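Interior Finishes, Unit 5: Preparing Plaster and Drywall Before Paint
Handout for the evening group. Bring it to the shop session.

Most paint failures we get called back for start under the paint. The coating peels, flashes or cracks, and the customer blames the product. This unit covers what has to be done to a wall before a can is opened. Color and sheen are in the next unit.

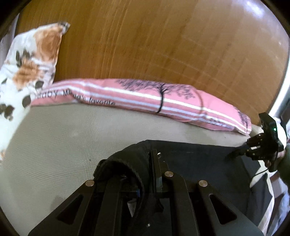
Fondberg, 10/21/18

1. Inspecting the wall

Look at the wall with a work light held close to the surface, so the beam runs along it. Dents, old roller edges and raised tape joints show up this way and don't show up under a ceiling light. Mark each one with a soft pencil. Do not use a ballpoint or a marker, as the ink will bleed through latex paint.

Press on any stain. If the plaster gives or sounds hollow, stop and find the source of the water. A stain-blocking primer will hide a leak for a while and then the paint comes off in sheets. Mahmoud Ouazzani will show a cut section of failed ceiling in the shop session.

2. Cleaning

Kitchens and stairwells need a degreaser. In other rooms, warm water with a little mild detergent is enough. Wash from the bottom up, rinse from the top down, and let the wall dry overnight. Chalky old paint (rub it with a dark cloth to check) has to be washed until the cloth comes away clean, or sealed.

3. Filling and sanding

Fill deep holes in 2 or 3 thin coats. One thick coat shrinks and cracks in the middle. Each coat must be dry before the next.

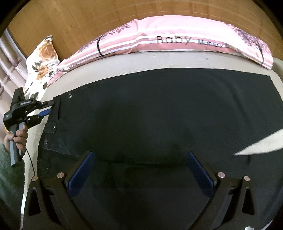
Sand with 120 grit to level the patch and 180 to finish — a pole sander is fine for the field of the wall, but do the corners by hand. Feather the edge well past the repair. Vacuum the dust off, then wipe with a damp cloth.

Homes built before 1978 may have lead paint. Do not dry sand it. See the safety sheet from Unit 1.

4. Priming

Bare joint compound soaks up paint faster than the paper next to it. If it isn't primed, the patches show as dull spots after the finish coat. Prime the whole wall when there are many patches. Spot priming is acceptable for a few small ones under a flat finish.

Glossy walls should be scuffed first, even when the label on the primer says otherwise.

Exercise

A room has 288 square feet of wall after doors and windows are taken out. Work out the primer needed for one coat, using the coverage printed on the can you are given. Then add 5 percent for waste. Show your working.

Hand it in to Hala Abdel Hamid before the shop session.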